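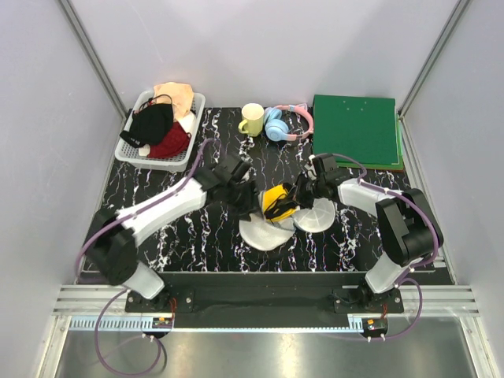 Trarkow two-arm bench kit: notes after a winter of use

9 May 2024

The Trarkow kit is sold as a pair of small arms, two grippers, two base plates, a controller for each side and a box of cable. It costs 2,000 pounds without the table. I bought one in January, after a long spell with a single second-hand arm that could push things about and not much else. What follows covers the hardware, the recording software that comes with it, and the Cisgate labelling service, which Trarkow offers as a paid add-on and which I tried for one batch.

I use the kit for one kind of job: tidying. Household things go on the table, clothes and bags for the most part, with some hard objects for variety, and the arms have to sort, lift and move them into a basket. I record runs with a person driving, then train on the recordings. Soft goods are a fair test of a cheap arm. They hide their own edges, they snag, and they change shape as soon as they are touched.

Assembly

Each arm comes in one piece with the base separate. The base plates take ordinary hex bolts and the holes are cut cleanly. I had to open out none of them. The plates sit at the front of the table and the arms reach in over the top, so the driver can stand behind them and see roughly what the arms see. Trarkow's manual suggests mounting them at the sides. I tried that first and disliked it. With the arms facing each other the elbows swing out over the work, and either one can knock the other when both go for the same object.

From the front, the two forearms meet in the middle and the shared area is a good size. The price is at the back corners, where each arm is close to straight and has little say in the angle of its gripper. I keep the basket in the back left corner all the same, as it is out of the way there. The left arm can drop things in from above. It can't reach down the inside of the far rim.

The manual has a drawing for a frame made of slotted aluminium. It is a sound drawing with one error: the cross rail is given the same length in both views and can't be. Use the shorter figure from the top view and shim it.

Cable

The cable is the weakest part of the kit as delivered. It is purple, flexible and well made, and the supplied lengths are wrong. To reach the gripper the run must follow the forearm and go round the outside of the elbow, and it needs slack at both joints. The supplied length leaves just enough slack at the wrist and far too much at the base, so a loop of it hangs below the front of the table. I have caught mine with a knee.

Fit the ties with the elbow fully bent. If you fit them with the arm straight, as the manual shows, the cable pulls tight the first time the arm folds and the connector at the wrist works out. Mine did this in the first week. The fault shows up as a gripper that stops replying, and the log calls it a power fault, so I spent an evening on the power supply before looking at the plug.

Trarkow answered my message about it the next day and sent a pair of locking plugs free of charge. They should be in the box.

Motion

Joint play is low for the money. I can feel a little at the elbow with the power off and none with it on. Repeat moves to a taught point land close enough for cloth work and for picking up a mug by the handle. I would not use the arms to put a plug in a socket.

Speed is fine at the default setting. The fast setting is usable with one arm working and poor with both, as the two share a supply and the slower joint decides when the pair is done. There is also a small dip at the elbow when the arm is stopped sharply at full reach. It settles in well under a second, but it is in the recordings, and a model trained on them will learn to wait for it.

The elbow housing is bulky. This matters more than I expected when I read the drawings. Low passes over the table have to be planned so that the elbow stays outside the shared area, and a driver new to the kit will forget it at least once.

Grippers

The jaws open to 40 mm. For fabric this is plenty. For hard goods it sets what you can use: a mug has to go by the rim or the handle, and headphones have to be taken by the band or by the edge of a cup. Anything boxy must be thin. Flat boards are possible if one side overhangs something, and hopeless if they are flush with the table.

The tips are narrow and hard. On plain cotton they pinch well. On slippery fabric they let go, and I added a strip of rubber from a bicycle inner tube, glued on with contact adhesive. Jandska sells a moulded soft tip that fits the same pins. I have one pair. It grips better than inner tube and wears faster, and the left tip split along the seam before the end of the second month. I've gone back to the tube.

Straps are the hard case. A bag or garment with thin straps offers the gripper several good holds that are all bad in some way. If one arm takes the strap, the rest swings. If both arms take the body, the straps trail and catch on whatever lies next to it. The best results came from having one arm pin the neighbouring object while the other lifts. That needs two arms that can work close together without touching, and on this point the kit does well. The wrists are slim enough to work side by side over one item, so long as the forearms come in from opposite sides.

Force reading is taken from motor current and is coarse. It will tell you that the jaws have closed on something thick. It will not tell a thin strap from nothing at all. I ended up using jaw position for that, with a threshold set by hand.

Table and walls

Trarkow sells a table too, at a price I thought silly. Mine is a metal-edged bench with changeable tops and three plain walls, left, right and back. The walls stop things falling off and give the cameras a quiet background. Pale grey with no shine is best. I began with white and the exposure hunted every time a dark object came in.

Changing the top is worth the trouble. A model trained only on a plain surface did badly as soon as I gave it a patterned one, and a black marble print was the worst of the lot. The white veins read as edges. A white object on it has a broken outline, and pale folds of cloth run into the pattern. I now record on the marble as a matter of routine and the results on plain tops have not suffered.

Software

The recorder is the better half of the product. It saves joint positions, jaw positions, current and all the camera feeds against one clock, and it doesn't drop frames on my elderly desktop. Version 2 came out while I was part-way through and could read the earlier files without conversion. The one thing missing is a quick way to throw away a bad run. You have to stop, open the list, find the run and confirm twice. When a run has gone wrong you want one key. I wrote a small script for it.

I have 352 runs kept so far. The viewer copes with that many, though the list can only be sorted by time, and searching by note is slow.

Playback has a check mode that flags jumps in joint position. It is set too tight. Most of what it flags on my files is the normal settling I described earlier. Loosen it by one step and it becomes useful.

Cisgate labelling

Cisgate takes your recordings and sends them back with each run cut into steps and each step given a short text label. I sent one batch. The cuts were good, in places better than mine. The labels were mixed. Hard objects were named well. Soft ones were called "cloth" nearly every time, even where I had supplied a list of names. Overlapping objects were sometimes merged into one, most often where two pale things lay close together. I asked for a second pass and got it at no charge, with about half of the merged cases put right.

For a small set I would do it by hand. For a large one I would buy the cuts and write the labels myself. Cisgate don't offer the cuts alone, though they said they would think about it.

Against the Simard

The obvious rival is the Simard pair. I had the use of one for a fortnight. It is stiffer, quieter and has a wider jaw, and its cables run inside the arm. Its recorder saves in a format that only its own viewer reads, and spares come with the arm sent back to the maker. On the Trarkow I've changed a wrist motor on the bench with a hex key and a pair of tweezers.

If most of your objects are boxes and bottles, I'd pay the extra for the Simard. For cloth I have kept the Trarkow.

Parts worth ordering at the same time: a spare wrist motor, the locking plugs if they are still not included, a bag of small white ties, and longer bolts for the base plates if your rail is deeper than mine. The supplied ones bottom out with a washer fitted.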